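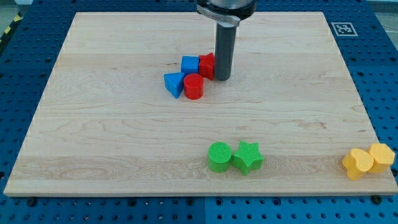
Ji-hoon Shim
Dravbridge Technical Program, Automation Lab
Handout for Cell Setup, last revised October 11, 2021

Setting up the tabletop pushing cell

Read this before your bench session. The cell has to be set up the same way for each group, or your position data won't match the reference set.

Board. Lay the maple board flat on the perforated table with the blue table showing on all sides. Check the two black bolts along the near edge. If the board rocks, take it off and wipe the table.

Tool. The gray cylinder is held by the silver clamp collar. Tighten the collar by hand, then 5 more degrees with the key. The rounded tip must clear the wood without touching it. Jog down at low speed, up to 20 mm/s, and stop above the board.

Marker. The square black-and-white marker lies on the blue table past the far right corner of the board. Don't cover it. If it has been moved, run the Vi calibration again before anything else.

Blocks. The set is two each of blue, red, green and yellow. Replace any block with a chipped edge.

Service. Inspect the tip every 500 cycles. Change the tool at 2,000 cycles and write the count in the log. The yearly joint check is done in July, so leave the arm covers alone.

Lab report: list your clearance reading, the cycle count and any faults.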